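Trade counter > News > Wiring accessories

Search this site Enter keyword Go

Wudura extension reels: what changes this autumn
September, by Leidy Quispe

Customers who buy the Wudura range of cable reels will see a new model on the shelves this month. The four-socket reel replaces the old three-socket one, and remaining stock of the older type is being sold off at the Prudholm branch until it runs out. 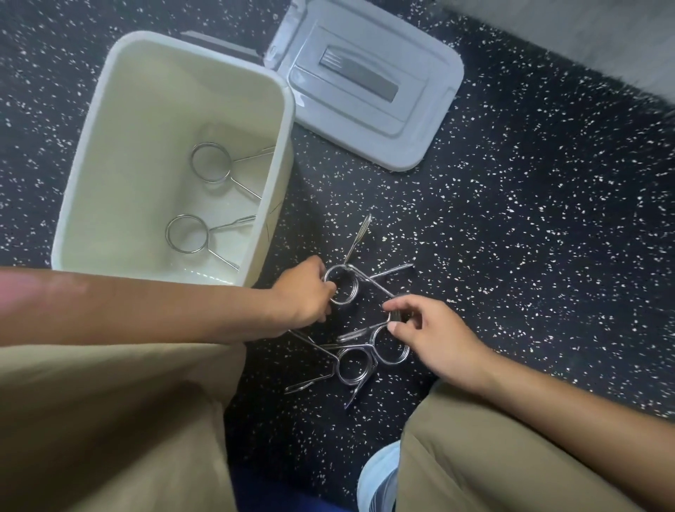
Reading time: 2 minutes

The main difference is the thermal cut-out. On the old reel it sat inside the drum and could only be reset by taking off the side plate. The new one has a reset button on the face, next to the sockets. If the reel trips, unplug the load, unwind the cable fully, leave it to cool and then press the button. It will not reset while the drum is still hot.

Cable length is unchanged at 25 metres. The rating is printed twice on the label, once for the cable wound and once for it unwound, and the lower figure applies whenever there is cable left on the drum. We still get reels back with softened insulation, and nearly all of them were run wound up with a heater on the end.

The socket covers are now sprung and close on their own. They keep dust out but they are not a weather seal, and the reel is for indoor use only. For outdoor work ask for the Lorov reel, order code 834, which has a rubber cable and a sealed housing.
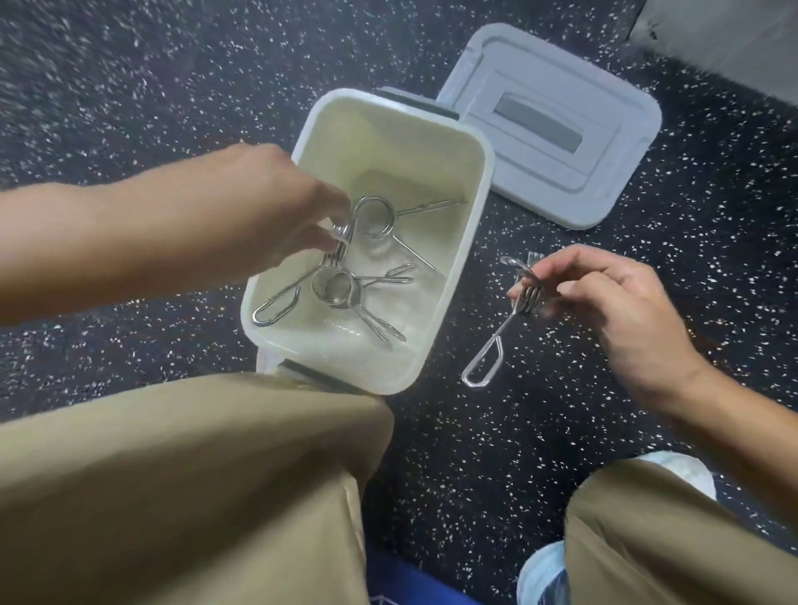

Trade prices are held until the end of the month. The new reel is £90 to account holders for a box of two, and single units can be ordered at the counter. Spare covers come in packs under code 121. The old covers do not fit the new face plate — please check which reel you have before ordering.

Lamisi Issahaku has taken over returns from the Mac Suibhne counter. Bring the reel with its plug still attached, as we cannot test one that has been cut off. Tests take up to 90 minutes when the bench is busy, and you are welcome to leave the reel and collect it later. Reels bought elsewhere can be tested too, but there is a charge.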